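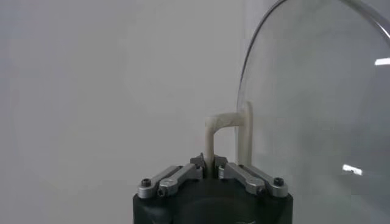 How long do steamed buns need when they come straight from the fridge?

Eight minutes over a good strong steam, and a couple more if they are the big ones from Cartwright.

Lindsay McAlister asked for my bun routine after the August supper, and I'm so pleased to pass it along – it's very simple. I set the plate right beside the steamer before I start, leave a bit of room between the buns (3 to a tray is plenty for me), and keep a flat white scoop handy for lifting them out.

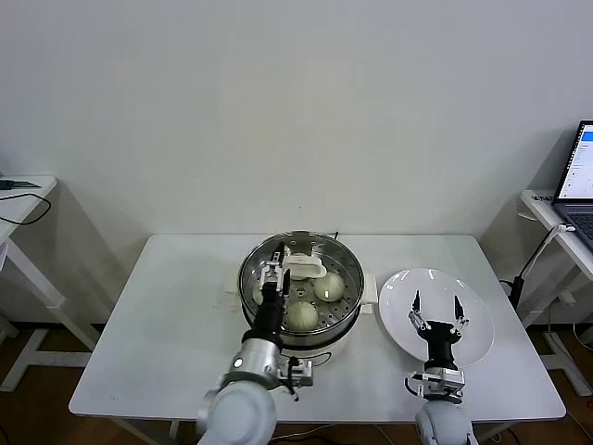
Next month: dipping sauces

Send me yours, please – even the odd ones!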